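Been sent the new Giltico scheme for Year 8 German. 40 pages on opinions and reasons before anyone learns to ask where the toilets are. I have questions. 1/6

It wants every child to memorise a 200 word answer about their hobbies. By May they'll all recite it beautifully. Then ask one of them what they did last night and watch the panic. 2/6

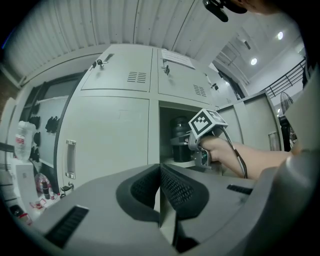
There's a sheet of "wow phrases" too. I've marked enough mock papers to know what happens: "meiner Meinung nach" bolted to the front of every sentence, with the verb left wherever it landed. The sheet says this shows "range". Does it? 3/6

The word list is 968 items long. No frequency order that I can find. "Windsurfing" comes well before "because". Make of that what you will. 4/6
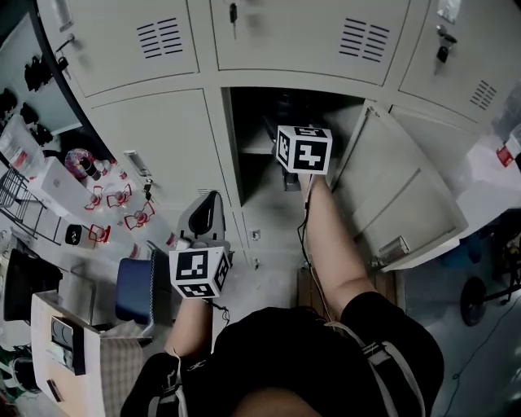
Thilini Howlader: We used it last year and my quieter ones did speak more, to be fair. Having something ready to say helped them get started.

Fair enough, Thilini, and I'd believe that over the brochure. But were they still talking once the sheet was taken away? That's the bit I never see any evidence for. 5/6

I'll try the listening tasks with one class, bin the wow phrases and see where we are by half term. Not holding my breath. If your department has dropped the scheme, tell me what you went back to. 6/6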